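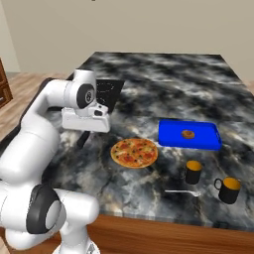 4.2 Cross-View Relabeling in Penska Kitchens

We now turn to the part of the study that surprised us most. Section 4.1 showed that Dilero can learn short pick-and-place skills from a single camera. What we wanted to know next was whether a policy trained on one view could be moved to another view of the same kitchen with no new demonstrations. It can, and it does so far better than we had expected when we set up the experiment!

All runs use Penska, our set of simulated kitchens built on the Narby physics engine. Each kitchen has a marble-topped island with loose objects on it, and the arm works both on the countertop and on the storage below it. We recorded 1,881 demonstrations across 16 tasks. Every demonstration was rendered from 2 viewpoints, but each policy saw only one of them during training. The other was held back for testing.

The relabeling step is simple. Dilero first predicts where the gripper will be a short time ahead, in the coordinates of the object it is moving toward. It then converts this prediction into joint commands using the known pose of the arm. Camera position enters only in the first stage, through a small encoder that we can retrain on unlabeled images. The second stage stays frozen. This split is what makes the method so cheap to move from one view to another, and we think it could be useful well beyond kitchens.

We compare against Fortin, a one-stage policy of similar size that maps pixels straight to joint commands. Fortin gets the same demonstrations, the same image crops and the same unlabeled images from the test view. Each method is run for 50 trials per task, with object positions shuffled between trials. A trial counts as a success if the final state of the object matches the goal and nothing else has been knocked over.

On the training view the two methods are close. Fortin is even a little ahead on tasks where the gripper only has to hover and descend, such as reaching for the mugs. The picture changes on the held-out view. Fortin tends to reach to a spot beside the object and close on air, while Dilero keeps most of its training-view performance on every tabletop task. We were delighted to see this hold for flat objects too. The pizza sits directly on the marble and the utensil is thin and shiny, so both offer very little height for an encoder to work with, and both transferred well.

Drawers are harder. The handle is a narrow silver bar just under the edge of the countertop, and a small error in height puts the fingers against the stone. In Figure 4 the gripper is close to the handle on the side of the island, with the tabletop objects seen from a much lower angle than in Figure 3. The blue tray is now strongly slanted across the counter, and the back cabinets add many more silver handles that the encoder could mistake for the target. Early versions of Dilero did make that mistake. Adding a term that rewards agreement between neighboring time steps fixed nearly all of these cases, and we use it in every result reported below.
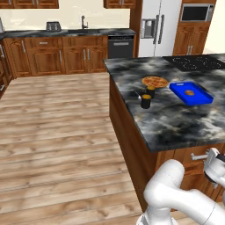

Does the new view need any labeled data at all?

None of the results in this section use it. The encoder is adapted on unlabeled images only, and the success signal is read from the simulator after the trial has ended, so it never reaches the policy.

The remaining failures fall into two groups. In the first, the arm blocks its own view of the target during the last part of the reach, and the predicted gripper position starts to drift. In the second, the prediction is good but the frozen stage picks a joint path that brushes the countertop. A short memory of past frames helps with the first group, and Section 4.3 reports what happens when we add it. The second group would need changes to the frozen stage, which we leave out of this paper.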